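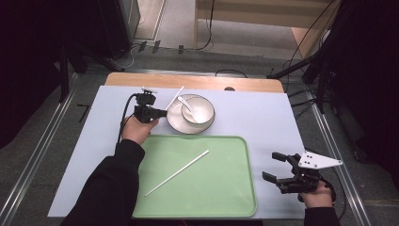 Kazimiera Witkowska wants to know if kids can try the grippers this year or if it's look-only again. Good question, and I've put my answer under item 4!

Grarnimero open day, demo area walk-through
Done in March, one hour before doors. OK means OK, FIX means please fix it before the first group comes in.

1. Exits and walkways: OK
Both doors open all the way. I walked the whole route with my arms out like a goofball and didn't hit anything.

2. Visitor limit posted at the entrance: FIX
The sign says 41 and the fire plan for the Gultness room says 22. I went with 22 and taped over the old number, but we need a real sign (my handwriting is terrible).

3. Power strips and cables: FIX
Strips are fine. Cables near the tables need to be clipped or taped down anywhere a visitor could step. Check this again after lunch, tape always lifts once people have been scuffing over it.

4. Table-setting demo, hand-held grippers: OK with a note
I like this one a lot. It's dishes, a tray and a pair of grippers, and people get what's going on right away. My only worry is fingers, so the rule is one visitor at a time, sleeves pushed up, and the host stays within reach
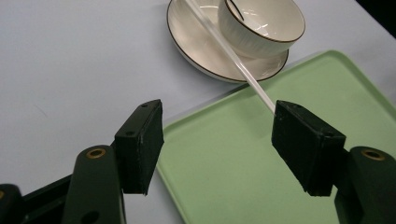
and yes, Kazimiera, kids can have a turn as long as an adult stands next to them. Keep the spare dishes in the Flondlow crate under the sign-in desk. If a bowl breaks, stop the demo, sweep, then start over. Don't pick up pieces by hand!

5. Gripper pads and screws: OK
Wiggled every pad, nothing loose. Wipe them between groups. 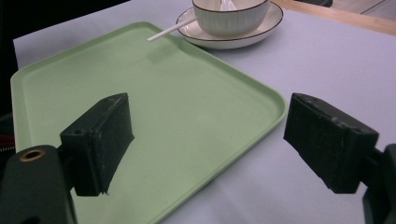
Item 5: gripper pads over the tray and tabletop.

6. Kļaviņa arm, fenced area: FIX
The stop button works, I pressed it twice. The gate latch is stiff and needs a real shove, so somebody will leave it half shut. A drop of oil, please, and then call me and I'll sign it off.

7. First aid kit: OK
Full. Eye wash is good too.

8. Handouts: OK
We have 500 of the safety cards. I asked for 1,000, so go easy on them in the morning.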